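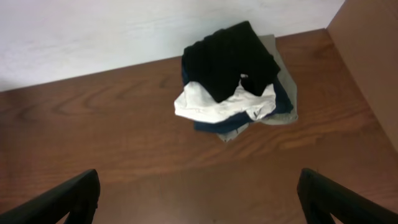 May 2024

Laundry evening! I know that is a silly thing to put an exclamation mark on, but I have been looking forward to it since lunch. The windows were open, I had the radio going, and I had promised myself that tonight I would finally try the Foltora way of folding on every single thing, with no giving up halfway and shoving the rest in a drawer.

So everything went onto the big wooden table. I love that table more every week. I got it from the secondhand place in Wendville last September and I still stop to look at the grain — those long wavy streaks and the dark knots, and then the amber parts in between. It is much too nice for socks. It is also the best folding surface I have ever had, because I can stand up straight at it. I used to do all this kneeling next to the bed and I could feel it in my back for two days.

I left the little pile for last, the black, white, navy and gray one over toward the brown panel. All the quiet colors ended up together without any planning from me. The black one was on top in a heap, with the white one squashed under it and sticking out at the side, and I did have a moment of thinking I could pick up the whole bundle and put it on the chair until Sunday. I have done that so many times! But I put the kettle on and got going.

The Foltora method goes like this, and I am writing it down so I don't have to look it up again. Lay the thing flat, front side down. Smooth it from the middle out with both hands. Bring in one side, then the other, so you have a long strip. Leave a small gap at the bottom, fold up in thirds, and stand it on its edge. If it falls over, it was too loose. Mine fell over a lot. The gray one fell over again and again and I started laughing at it, alone in the room, like somebody who has been indoors too long.

The navy one came out perfect, though. Sharp corners, stood right up. I was so proud I left it standing there by itself while I drank my tea.

White things are harder for me, they show every crease and I keep going back to smooth them. I used a bit of the Zutard spray on the worst parts and pressed with my palm, and that was good enough for a shelf. I am not getting the iron out on a weeknight.

All done by 9, kitchen towels included. The Verhoeven dresser drawer closes now without me leaning on it with my hip, and I can see what I own when I pull it open, all in a row like files. I opened and shut it more often than I needed to. I found the blue scarf too, way at the back, and I had been sure it was left on the bus!

Things to remember: more hangers (the thin kind, they were $20 for the big pack and that's fine). Move the winter sweaters up top. Rub some oil into the table before the summer, it's looking thirsty, and test a small patch first this time.

Bed now. Clean sheets tomorrow, and I get to fold the old ones after they're washed, if I can work out what on earth you do with a fitted one.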